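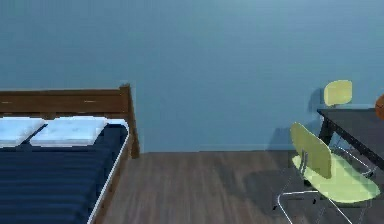

Jorkulmont teleop kit, two weeks in

Bought this to record demos in sim — drive the robot through a chore with the hand controller, save the run, train on it later. Setup took 16 minutes. Manual says 2. Ok.

Bedroom is where I'd start. Lots of open floor between the bed and the table, good for learning the sticks. Base drive is smooth, turning a bit twitchy untill you lower the gain. Chair legs are thin and I clipped them constantly.
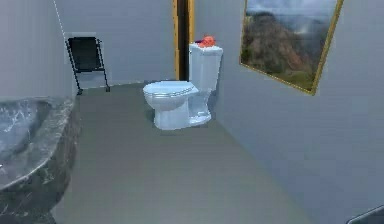
Bathroom and doors

Small stuff on the toilet tank is the real test. Depth is hard to judge through the viewer, no force feedback, so I kept overshooting. Saved 100 runs, threw out plenty. Trimming bad takes is quick tho, best part of the software.

Doors — ugh. Lever handle needs wrist roll and forward drive at the same time and the controller puts both on one thumb. Who approved that. Remapped it, much better. Four stars, would be five with a second stick.

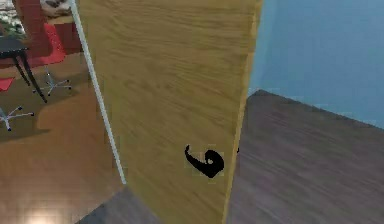 Jacinto Sandoval: Same thumb problem on mine. I put wrist roll on the trigger and my door demos got a lot cleaner. Did you try the December firmware?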